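Trudex Users Help – Teaching by hand and remote

Remote control demos: close view of crate and shelf is nearly useless for lining up
Posted by Tamás Szénási

I'm recording demonstrations by remote control for a crate-moving task. Blue plastic crates, stainless steel rack, gray floor. I drive the arm from another room and only have the camera views to go on. I have 155 demos so far and the trained policy still stops short of the shelf or bumps the lip. 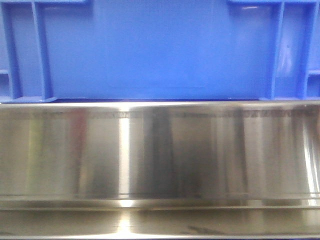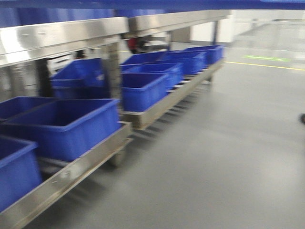
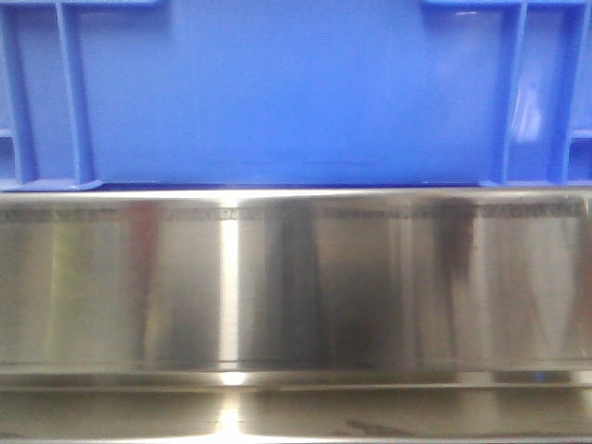 Bastimeo Reader, Issue 13

The first and third views are the ones I steer by when I'm close. The second shows more of the rack but it's badly blurred. Should I record more, or switch to guiding the arm by hand?

Gizella Fülöp

Don't record more yet. In your close views the steel is full of reflections, and there's a bright vertical streak in both. The policy may be using that streak as a landmark. Put matte tape along the front face of the shelf, then record a small set and compare.

Hand guiding helps with the last bit of the approach – you feel contact that you can't feel through a joystick. We do the long move by remote and the final 2 inches by hand. Keep your body out of the camera's view, or you'll have to throw those runs away.

Also shorten the exposure. Blur like that in the wide view is no good for training.

Plusley

We had about 3000 demos and it still bumped. Check your camera mount is tight.

magyar_k

Agree on the tape. Slow down before contact too, and pause at the same height every time.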